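Protocolo de Destville

El protocolo de Destville es un conjunto de buenas prácticas para registrar demostraciones manuales destinadas al aprendizaje de robots. Lo redactó Moushumi Chowdhury en Gratow y consta de 13 reglas. Se aplica a tareas domésticas con objetos corrientes – toallas, botellas con pulverizador, paños – manipulados con guante sensor.

Antes de cada serie se calibra el guante y se comprueba que el marcador de la muñeca quede a la vista de la cámara fija. El operador trabaja sentado.
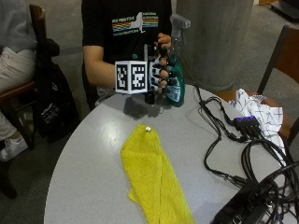
La regla cuarta exige que los cables queden fuera del recorrido de la mano. La séptima limita cada serie a 280 tomas; las fallidas se conservan con su etiqueta.

La primera colección publicada según el protocolo, Odik, reúne 2,555 tomas. Ulla Sundqvist propuso después una versión abreviada, usada en Tse, que suprime la calibración intermedia.

Véase también: teleoperación, captura de movimiento.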